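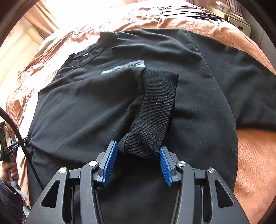 Farah Mending Room: where we are in December

Hi Pin-yu,

You asked for a page or so before the Friday call, so I'm writing this at the sorting table with tea and a pile of black T-shirts at my elbow. It's been a good stretch! A bit lopsided in places, and I'll get to those.

The big number first: 157 pieces of clothing mended, pressed, folded and back on the rails or back with their owners. I'm really pleased with that. Most of it is everyday stuff, T-shirts and sweatshirts and kids' school pants, with the odd coat that eats up a whole afternoon (there was a parka with a dead zipper that Raed won't let me talk about).

Necklines have turned into our specialty. A T-shirt will be perfectly fine everywhere else, print still good, sleeves fine, and then there's a little frayed spot along the neck seam and people give up on it. If the fraying hasn't gone into the body fabric, Yara closes it by hand from the inside with a fine stitch, and on a black shirt you'd have to hunt for it. When it has gone further we take the whole collar off and put on new ribbing. That used to mean buying ribbing by the yard, but now we save cuffs and waistbands from sweatshirts that are too far gone to fix. A good cuff gives you enough for a small patch or an elbow edge, and a waistband will usually do a collar.

The snag with black is that black isn't one color. Qusai lays the rib piece flat on top of the shirt and we all stand there squinting at it, first by the window and then under the lamp, and half the time one is a bit brown and the other a bit blue. We've started keeping the black ribbing in its own box, sorted into warm and cool, and that has sped things up a lot. I'd like to do the same with navy in the new year.

Lint! I had no idea how much of this job would be lint. Ribbed knit holds on to every white speck in the building, and it looks awful on dark clothes even when the mend itself is lovely. Everything dark now gets brushed before it goes on the rail, and we stopped sorting darks on the same table as the towels. The Hilico rollers you paid for are going fast, so I've put a reusable brush on the wish list.

The evening classes are running too. We've had 7 sessions so far out of the ones we planned, and Fadi Obeidat has taken over teaching the beginners from me, to everyone's relief, mine included. He starts them on a side seam, then a hem, and they don't touch a neckline until they've stopped pulling the thread too tight. People bring their own clothes, so there's a lot of fondness in the room. One woman brought a T-shirt from a job she left years ago and would not hear of us trimming the label.

Now the parts that are behind. We said we'd have 2 overlock machines going by this point and only one is set up. The second is sitting in its carton waiting for a foot pedal from Grinberg, who have promised it twice. We've managed by cutting and pinning on one day and sewing everything in a batch on the next, but it does mean some people wait longer for their things than I'd like. The drop-off slips also need work. We keep getting bags with a first name and no description of what's wrong, and Yara ends up turning a shirt inside out looking for a hole the size of a lentil. I've drafted a new slip with a little outline of a shirt you can circle, and I'll bring it on Friday.

Money is fine. We've spent less on fabric than planned thanks to all the salvaged cuffs, and more on thread, and the Clallex needles cost a bit extra but they don't snag the jersey, so I'd like to keep buying them. Could we move what's left in the fabric line over to thread and brushes? I'll send the spreadsheet separately once Raed has found the missing receipt.

For January we want to get the second overlocker sewing, sort the navy, and add a class just on collars and cuffs. There's already a list of names for that one taped to the door.

Talk Friday, and come by and bring your mending!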